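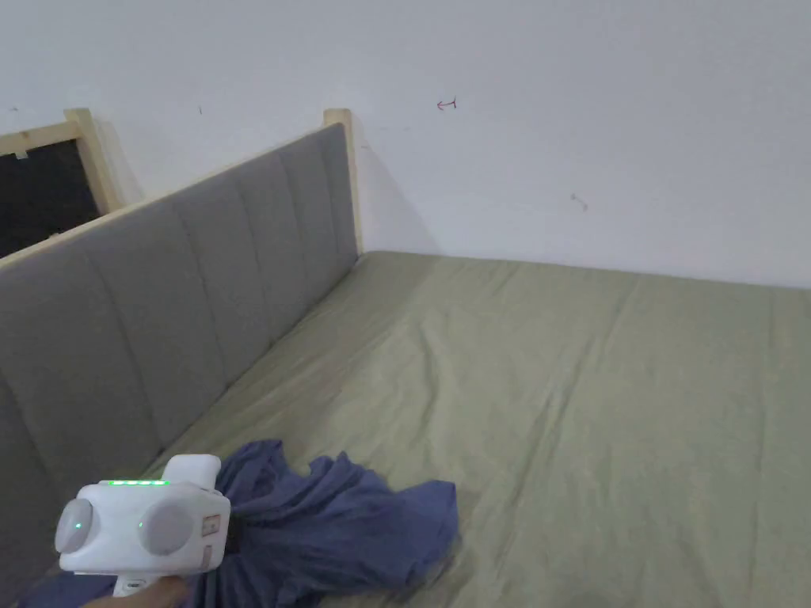
Why can't the robot just learn it all by itself, one reader named Odik wrote to me, why does it need rules for picking up laundry?

Great question, Odik! I love this one. A robot that tidies bedrooms has to learn from people first, and people are messy teachers. If I grab a shirt by the sleeve and you grab it by the collar and somebody else scoops it up like a pile of leaves, the robot gets three different lessons at once. So at Cirnness, where I help write the rules, we all agree on how to do the job before we start.

My favorite rule is the slow hands rule. When you close a gripper on some cloth, you wait 2 seconds before you lift. (It feels like forever. Try it with a sock!) Blurry, rushed moves are hard for a computer to learn from.

Another rule is about fingers. Yours stay on the handle, away from the parts that squeeze, even when the cloth is slipping and you really, really want to help it along.

Then there's the privacy rule. We ask the family before we go into a bedroom, and anything with a name or a face on it gets put away. If they say no, that's it, we go home. You'd want that for your room too, right?

And we don't skip the goofs! If you drop something, you write down that you dropped it. Our rule book is called Plament, and it asks for up to 800 tries at one chore, so of course there are plenty of drops. A robot needs to know what a drop looks like.

Want to make your own rule book? Pick one chore, like folding a towel, and write the steps so clearly that a friend could follow them without asking you anything. My first one said "fold it nicely" and every towel came out different.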